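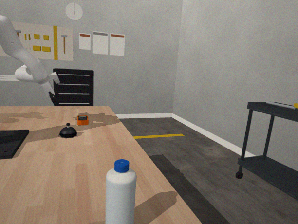
Bench 2, Torklow workshop. Gripper empty, cart on the wall side.

Inspection of shared workplace with robot arm
Filled in by: Dirk Van Beek
Read by: Griet Kramer, Liesbeth Mertens, Evelien Wuyts, Noemi Leone
Form: Dresholm general list, part B (people working near automatic equipment)

Marks used: OK, NOT OK, OPEN. Open means that I could not decide it alone and somebody must answer before the next round. Comments are written under the point they belong to. Please do not write on the paper copy any more, I cannot read it all.

1. Access and walking space

1.1 Workers can reach the drawers without passing under the arm: OPEN
The cabinet is behind the table. When the arm is parked towards the back, a person who needs something from the drawers is quite near to the gripper. In the old way of working this was no problem, we went to the drawers when we wanted. Now we have to stop the arm first, and people find this slow. I saw two colleagues wait for the end of the cycle and then go quickly. It is not forbidden in the rules we have now, but I do not like it.

1.2 Yellow line on the floor is known to everybody: NOT OK
I asked on the morning shift what the line means. One person said it is for the cart. Another said it is the limit for visitors. The line was there before the arm and it was never explained again. Griet will decide the meaning and put it in the starting talk.

1.3 Cart does not block the way out: OK
It must stay against the wall. Its wheels should be tried by hand at the start of the shift.

1.4 Floor mat lies flat: OK

2. Start of shift

2.1 Stop button tried by the person who will work at the bench: OK
It is signed in the book every day. On Saturday the signature was from the evening person, who did not work at the bench. I spoke with him and it is clear now.

2.2 Speed set to the shared value: OK
The controller from Carau keeps the last value, also after power off. So if somebody made a fast test in the evening, the morning begins fast. Please look at the screen and do not trust your memory.

2.3 Tools which are not needed are back on the wall: OK

2.4 Table has only the objects of the present job: OPEN
The work now is picking up small things, turning them and putting them down in another position. The person places them again when the arm has missed. Before August the same person did the complete job by hand, 282 pieces in a good shift. I write this because the list asks "has the task of the worker changed?" and the honest reply is yes, very much. The hands do less and the eyes do more. For the list it means that we must look also at tiredness, see part 4. 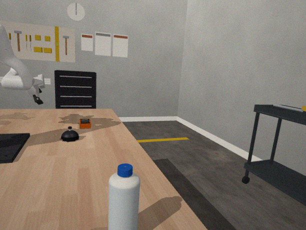
Evelien Wuyts: I agree with the mark for 2.4, but please add that the placing again is the moment when we are nearest to the arm. The list only asks if the table is tidy. For me a tidy table is nice, but I want to know if the arm can start while my hand is there. With the pause key it does not start. With the software pause it can start when somebody else presses continue on the other screen. This happened to me once, slowly, and I was not hurt.

Reply from Dirk: Thank you. I have made a new point of it, 2.5, and I tried it myself together with Griet.

2.5 Arm cannot be continued from a second screen: NOT OK
It can. We tried it with nobody at the table. Until Carau changes the setting, only the key is allowed for a pause when a hand goes over the table. The key goes in the pocket of the person at the bench and not in the lock. The second screen is switched off during the shift. This is a temporary measure and I will check it every week.

3. The arm and its fixing

3.1 Base does not move when pushed by hand: OK
3.2 Cables have no damage: OK
3.3 Gripper fingers have no sharp edges: OK, I felt them with power off
3.4 Limits of movement are the same as on the drawing: OPEN

The drawing is from Dekker and it was made for another table. On it the reach is given as a circle, and everything inside the circle is "robot area". If we follow this exactly, no one can use any part of the table during the cycle, and then the shared work is not possible. If we do not follow it, we need another limit that people can see. I tried to mark it with tape but the tape was gone after some days, because it is also in the way of the job.
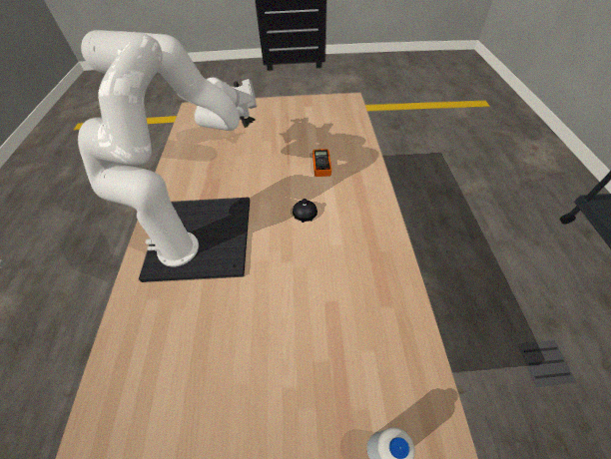

My proposal for 3.4 is to divide the table by task. One part is for the arm only, one part is for the person only, and between them is the part where both can come, but never at the same time. The black board with the base on it can be the reference for measuring, so we do not need to begin from the edge of the wood every time. The place where the multimeter lies would then belong to the shared part, and the end with the bottle would be for the person. I have not put measures here on purpose. They must come from Noemi, who has the settings, and then I will compare them with the real stopping distance.

Comment, Liesbeth Mertens: Who moves an object that falls on the wrong side of the limit?

Dirk: The person, with the key out. I have written it in 2.5 also.

Comment, Griet Kramer: Limit must be in the software as well, a line on wood does not stop anything.

Dirk: Yes. Both.

4. The person at the bench

4.1 Worker can change position, sit or stand: NOT OK
There is no good chair with the right height. With the work by hand everybody was moving, so the question did not come up. Now we stand still and watch. One chair is ordered, I asked for two.

4.2 Time of watching without change of task: NOT OK
The plan says a change every 80 minutes. In practice it was almost the double, because the next person was busy at packing. My opinion is that 80 is already long. After this time I noticed that I was looking at the arm but I did not see if it was correct.

4.3 Light is sufficient, shadows do not disturb the work: OPEN
The arm gives a shadow with a hard edge on the wood and it moves with the arm. For a person who must judge if a small thing lies well, it is tiring. I would like a second lamp from the other side. It costs little compared with the rest.

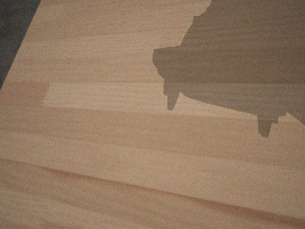
Noemi Leone wrote back that the lamp is possible, but it should be fixed before she gives the measures for 3.4, as the camera settings must be done again with new light. She also asks that we do not forget the people on the evening shift, who have only heard about the changes from others and who should try the positions themselves. I think she is right. I will come at the beginning of one evening shift and go through parts 1 and 4 with them.

4.4 Workers know who to call when the arm behaves strangely: OK
The number is on the inside of the door. To call it is never a mistake, also when the arm is only slow or makes another noise than yesterday.

4.5 Workers were asked before their task was changed: NOT OK
The form has this point and I must fill it in. They were informed, they were not asked. Evelien and two others say they like the lighter work for the wrists but they miss to have their own tempo. I put it here so it is not lost.

5. Actions

Meaning of the yellow line, starting talk: Griet
Second screen off, request to Carau: Dirk
Limits on table and in software: Noemi, after the lamp
Lamp: Liesbeth will order
Chairs: Liesbeth
Change of task, new plan with packing: Griet and Evielen together
Evening shift round: Dirk

Points 2.5 and 4.2 must be answered within 24 hours, the other ones before the next inspection. The arm may be used meanwhile at shared speed, with the key rule.

Correction from Dirk: in the actions I wrote the name of Evelien wrong, sorry. The paper copy has it correct.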